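Looking for a Saturday-morning kind of person (any morning, really) to help run our community supper club

Hi! I run the Cuditton Supper Club, and I'm looking for a part-time table host to start in February. If you like feeding people and don't mind a sink full of pans, please keep reading.

We cook one big evening meal a week for whoever wants to come. You pay what you can, you sit next to someone you've never met, and you usually go home with leftovers. Last year we served 2,000 plates, which still makes me a little dizzy!

The job is mostly people. You'd open the doors at 5:30, get everyone seated, keep an eye on the shy ones, and carry bowls when the kitchen gets backed up. After that it's dishes and a quick mop, and you're out by 9:30. I do the cooking and the shopping, so you don't need to know your way around a stove – though if you make good dumplings I will absolutely put you to work.

Pay is $100 a night, plus dinner.
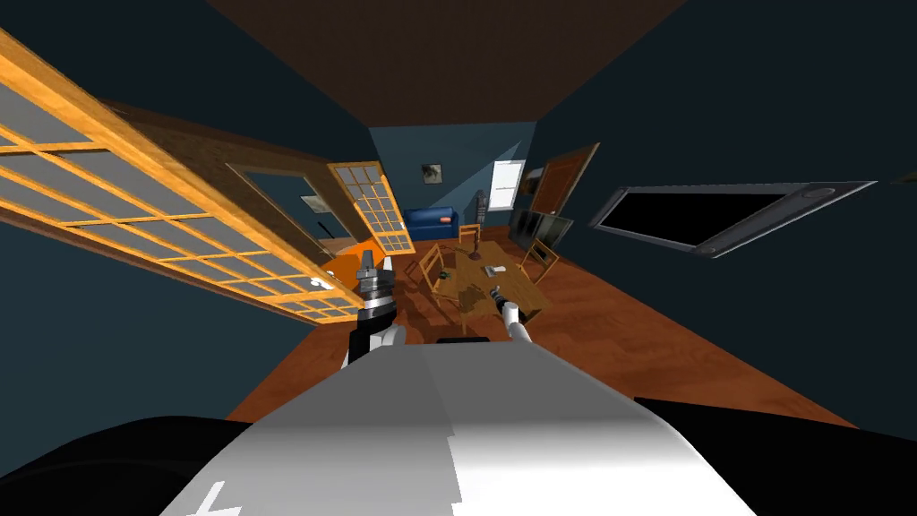 Bohdan Levchenko wrote back to my first draft of this ad to say I'd left out the hardest part, the bit around 7:00 when everybody wants seconds at once and two people are telling you their life story. Fair point, Bohdan! So yes, you need to be able to listen and carry soup at the same time.

You should also be okay with stairs, since the extra chairs live in the basement, and with kids, because there are always kids. A food handler card is great but I'll cover the cost if you don't have one. Ukrainian or Spanish would be a big help with some of our regulars.

I don't want a resume. Send me a few lines about yourself and the best meal you ever had at somebody else's table. If we click, I'll invite you to a supper as a guest first, and you can see if you like us before you say yes.

Drop your note in the mailbox at 400 Stineck Street or use the contact form on this page. Ask for Mrs. Hordiienko if you come by in person – she has the key.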